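About Drollwood

Drollwood began in a spare bedroom over a bicycle shop, with one secondhand arm and a kitchen timer. Yee-man Peng had spent years writing instructions for machines line by line, and had grown rather tired of watching them go wrong the moment somebody moved a mug. She wondered whether it might be easier to show an arm what you wanted, lots of times over, and let it pick up the knack. Fouzia Farooqui agreed to help for a summer and is still here, and very glad we are of it!

What we do now is gather examples. Our customers are building learning systems that need to see everyday handling done by a patient person, again and again, with all the small hesitations and corrections left in. They send us a task, or sometimes only a vague wish, and we turn it into something that can be done on a table, repeated, checked and handed over in good order.

Most of it happens at the long wooden benches in our main room. Two arms share the table, and the things they handle are kept cheerful and a bit awkward, in shapes and colours that are easy to tell apart when you come to check the recordings later (your eyes do get tired by four in the afternoon, whatever anyone says).

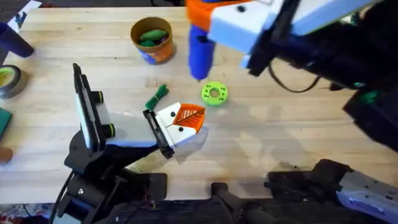 Both arms at the bench, with the green rope and the lime-green ring on the table.

A single go at a task is what we call a turn. A full set for a customer is usually 2000 turns, and we don't rush them. Everybody who guides the arms works in spells of 47 minutes and then goes off and does something else. The odd number came from Irfan Gondal, who kept a notebook of when his own turns began to get sloppy, and we tried it out and never found a reason to change it. Irfan looks after the benches these days and decides what goes on them, and he has strong views about rope.

We record from a fixed camera by the table and from small ones carried on the arms themselves. The close view matters a great deal to the people we work for, as so much of handling comes down to what happens in the last little bit of space between the fingers and the thing. 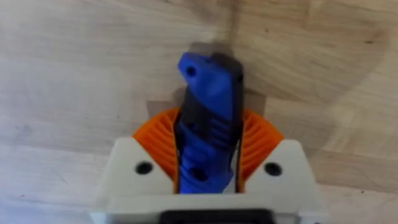
The close view: orange ribbed fingers with a firm hold on something blue.

Our first proper project was called Loklow, and it nearly finished us. We had promised 1056 turns of sorting and stacking, and found halfway through that we had all been doing it in exactly the same way, down to which block we reached for first. A learning system fed on that would have been lost the first time anything was out of place. So we started again from the beginning, and ever since then the things on the table get shuffled between turns, and people are asked to do the job the way they would do it at home.

Tonis came next, and it is the one visitors like best. It is all to do with tools: picking them up, bringing them to the right spot, using them and putting them down again without knocking over the neighbours. A tool is much harder than a block, because you have to think about the far end of it while you are holding the near end. 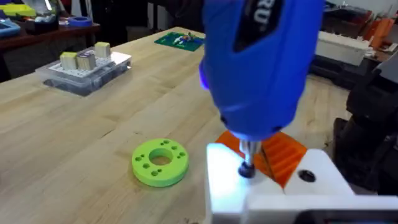
Zoriana Onyshchenko runs Tonis and also does nearly all our checking. She watches the turns and writes a plain sentence for each, saying what was tried and how it went. Fumbled turns are kept and labelled as fumbled. Our customers often ask for more of those, which cheered up the newer members of the team no end.

We are still small. There are 3 benches, a kettle and a shelf of oddments. Ingeborg Strebel keeps our paperwork straight and answers the telephone, and she will happily talk you through what a set costs and how long we would need for it. Our newest work, Bhutto, asks the two arms to share a job between them, and we expect it to keep us busy until December at least. 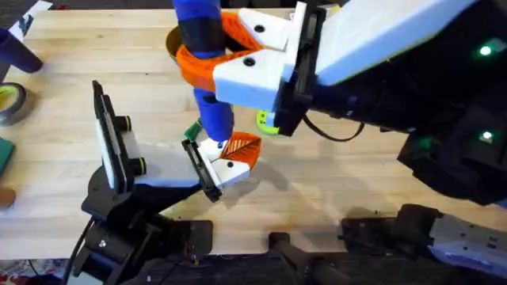
Two arms, one blue cylinder and an orange leaf shape on the table.

If you would like to come and see us, please do. Mornings are best, and you are welcome to have a go at guiding an arm yourself. Ring first so that Ingeborg can find you a chair.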